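Product notes: the Nelow glove capture kit

Nelow's glove kit has been on the market since November and is aimed at groups that want demonstrations of two-handed work without putting a robot arm in front of every operator. The kit was reviewed over 5 days of use, with Shabani Gachanja as the main operator. Setup, the recording session and the export are covered in turn, followed by a note on terms.

What is supplied

The kit consists of a pair of black gloves, two mounts for handheld VR controllers, straps, a wrist module with its cable, and a licence for the Miredum recording software. Controllers and a computer are not included. The gloves come in two sizes. The smaller pair is a tight fit over a broad hand and the larger pair leaves slack at the fingertips, so a try-on before ordering is advised.

Finger position comes from the gloves and hand position from the controllers. Miredum joins the two streams and aligns them with the head camera video. Calibration takes two minutes when it goes well: hands flat, fists, then each fingertip to the thumb. The software rejects a poor calibration but does not say which finger caused it, and on the first morning we repeated the routine four times before finding a glove that had not been pulled down fully.

The test task

The task was chosen from the Wei household set, a published list of table-top jobs with simple start and end conditions. We used the nesting baskets and bowls. They are light and fit closely together, so the fingers have to get hold of a thin rim while the other hand steadies the work or stays out of the way. The pieces may be nested or laid out separately at the start of an episode, and the operator records which.

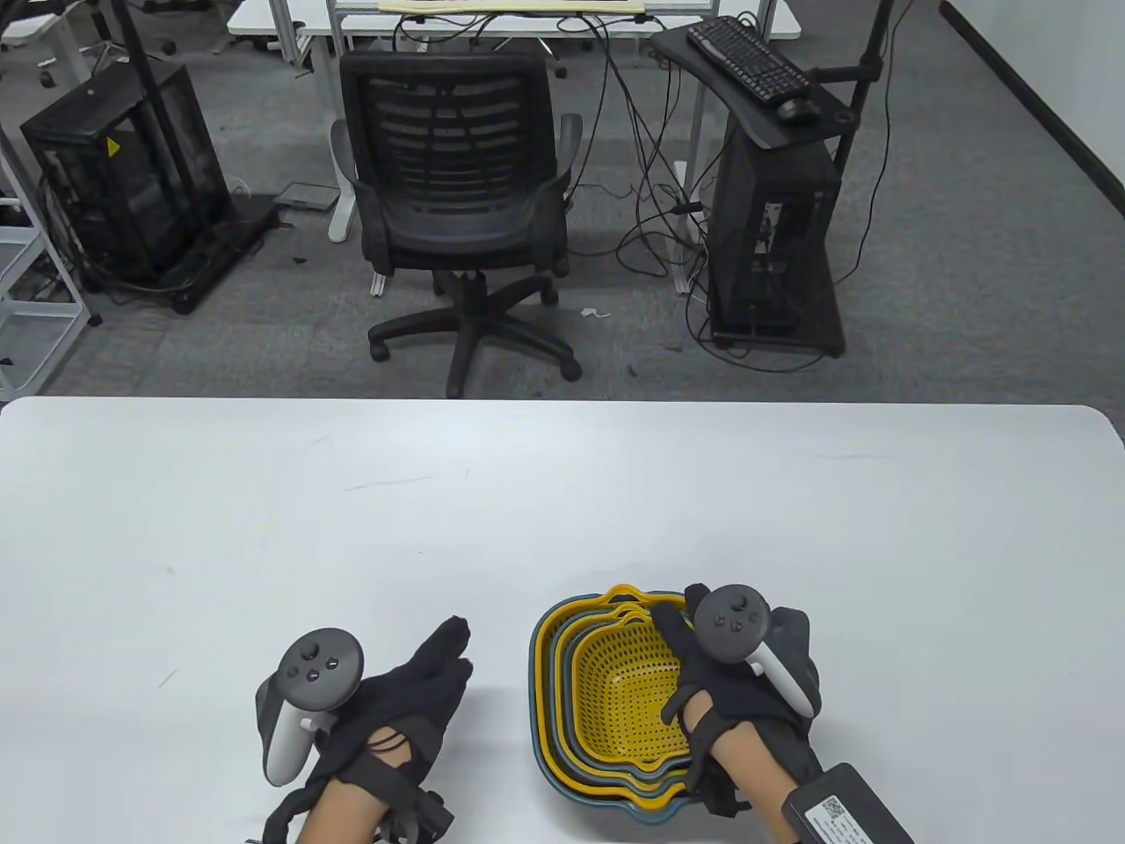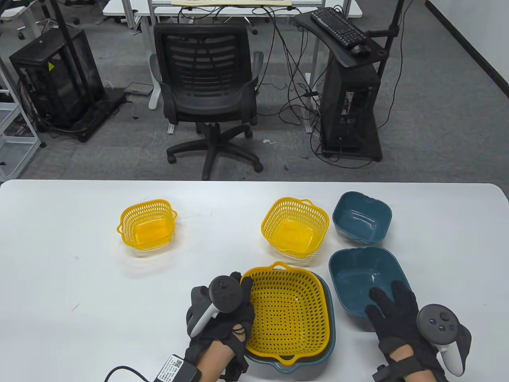
Baskets and bowls task, with the gloves and controllers worn on both hands.

Recording results

We recorded 1,011 episodes, of which 323 were rejected at review. That is a high share. Most of the rejected episodes failed on finger tracking, usually at the point where the fingertips curled over a rim and the index finger reading jumped. Nelow's support desk suggested a slower smoothing setting. It removed the jumps but added a visible lag to the thumb, and we went back to the default.

Hand position was better. The controllers held their tracking through nearly all of the work, with short losses when one hand passed close over the other. Miredum marks these gaps on the timeline and will fill them if asked. The filled sections should be checked by eye, as the software is inclined to draw a straight line through a curved movement.

Comfort is acceptable for sessions of half an hour. After that the weight of the controllers is felt in the wrist. The cable needs to be routed along the forearm before the straps are closed, and the printed guide has this in the wrong order.

Export

Miredum writes to its own format and to the Cokley exchange format - the second is the one to use if the data will be trained on elsewhere. Time stamps survived the conversion. Operator notes did not, and have to be exported as a separate text file.

Terms

The kit can be bought outright or hired by the month, with the software licence tied to one computer in either case. Replacement gloves are sold in pairs only. Nelow has said that a revised index finger sensor is in preparation and that hire customers will receive it at no charge. Buyers would have to pay for the exchange, so hire is the safer choice until the new part is out.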